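Print this page | E-mail this story

Shared Workshop Builds Its Own Pair of Grippers

The Imudley shared workshop has entered the fourth month of its hand-held gripper project, known as Lirodell. Members meet at 9 in the morning — tools and benches are provided — and practice pieces now include a power strip.

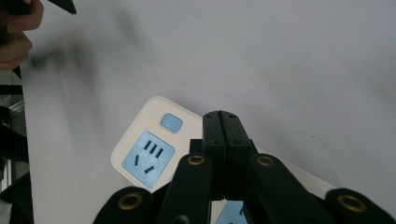
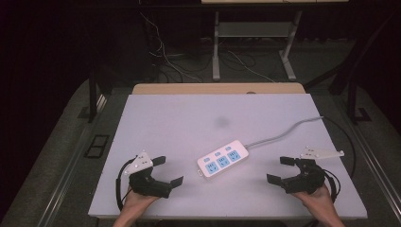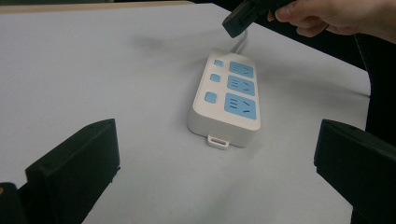
A reader in Bolside has written to ask whether the linkage drawings will be released before November. The workshop expects to publish them with 11 pages of notes.

Comments (3)

Yook: Will the drawings be in inches?

benchleft: Ours took 4 tries to get the jaws to close evenly.

Yook: Same, it was the pivots.

Contact us | Copyright Imudley Workshop | Back to top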